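Okay, gripper upkeep thread, as promised to the three of you who asked. I look after one pair of hand-held grippers, left and right, and I've finally got a routine I don't have to look up every time.

Quick background. I set the pair up in May with Štefánia Mikuš, who wrote the first checklist. It had 56 lines on it!! I'm down to 23 now and I still skip the one about labeling the spare screws (sorry, Štefánia).

First thing in the morning is the finger pads. I wipe each one with a damp lint-free cloth, then a dry one, then I pinch a sheet of paper and tug. If the paper slides out easily, the pad gets another wipe. If it still slides, new pad. Takes longer to type than to do.

Don't use alcohol on the pads, by the way. I did that for the first couple of weeks and they went shiny and useless. Fine on the white housing, bad on anything that has to hold on to stuff.

Next, the slack check. Open the fingers all the way, close them slowly, feel for a dead spot at the start of the squeeze. A bit of play is okay. If the fingers click before they move, the linkage screw has backed out again and it wants a quarter turn. Just a quarter! I went half a turn once and spent my lunch backing it off.

Marker cubes come after that. One smudge on a black-and-white square and the tracking starts to wander, so I go over every face with a dry microfiber and look at it sideways under a lamp. Then I wiggle the cube. It shouldn't wiggle back.

Only then do I do a real run in the room. Soft things first, tissue is my favorite test — if the fingers can hold a tissue without bunching it into a ball, they can hold pretty much anything on my list.
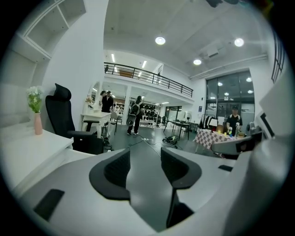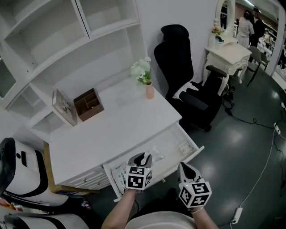

How often do you swap out the finger pads?

Every 1,000 grips, or sooner if one fails the paper tug. I swap left and right together so both grippers feel the same in the hand, and I write the date on the bag the old ones go in.

Someone always wants to know about spares, so: pads come from Jurčo, in a box of 288, which sounded ridiculous when I ordered it and now seems pretty sensible. Screws I get wherever. Keep the pads in the dark, the ones I left on a windowsill got stiff.

Drawers are where I find most of my problems. You come in at an angle, the housing bumps the front edge, and if the cube mount is even slightly loose that's when it shifts. So I do a drawer early in the test run, and then wiggle the cubes again. If one has moved I tighten, recalibrate and start over. Annoying but way better than finding out at the end of the day.

Recalibrating is pretty painless with the Zendico software. Hold both grippers still, wait for the tone, turn them slowly through a big lazy figure eight, wait for the second tone. If your arms are tired, take a break first. Shaky hands give you a bad calibration and it'll happily save it anyway (ask me how I know).

Nazanin Parsa showed me a trick for the linkage and I use it constantly: a tiny dot of paint pen across the screw head and the housing. If the two halves of the dot don't line up, the screw has turned. Saves getting the screwdriver out just to check.

End of day: power off, fingers left open so the pads don't take a set, both grippers back in the foam tray cube side up. I used to leave them closed overnight and the pads had little dents by morning.

One thing I haven't solved. The right one squeaks on the last bit of the close, pads new, linkage clean, no play at all. Dry lube quieted it for two days and then it came back. If you've got the same Wolten model and you've fixed that squeak, please tell me what you used — I'll post an update once I've had the housing off.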